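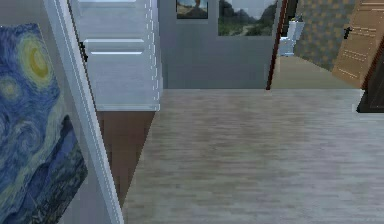 4.2 Does the planner use what it sees?

The success rates in Section 4.1 look healthy, and we do not trust them. A policy that reaches the goal room in simulation may have read the doorways, or it may have learned that walking forward until something blocks the way is usually good enough. The headline score cannot tell these apart.

We therefore reran the Trokine planner on 400 held-out episodes with the visual input frozen after the first step. If perception mattered as much as earlier reports on this planner suggest, the agent should have been lost almost at once. It was worse, but far from lost, and in 9 of the test homes the drop was too small to separate from noise.

Figure 3. Agent's view from one Jurkix test home. The bathroom doorway is at the upper right, with an open door on its right side. Rendered at the policy's input resolution.

The view in Figure 3 is typical of what the policy receives. Fine detail is blurred and edges are blocky, yet the change in floor colour at the bathroom threshold survives well. We suspect that the encoder leans on such colour boundaries and pays little attention to the doors themselves. Recolouring the floors to match across rooms cost the planner more than removing every door leaf - an odd result for a module described as door-aware.

Training for longer did not help. Nearly 3,000 extra episodes raised the score in homes already seen and left the recoloured ones where they were. Two of us (Leite and Arruda) checked the failed runs by hand and disagreed on 2 of them, both involving a stop close to the threshold. We count these as failures.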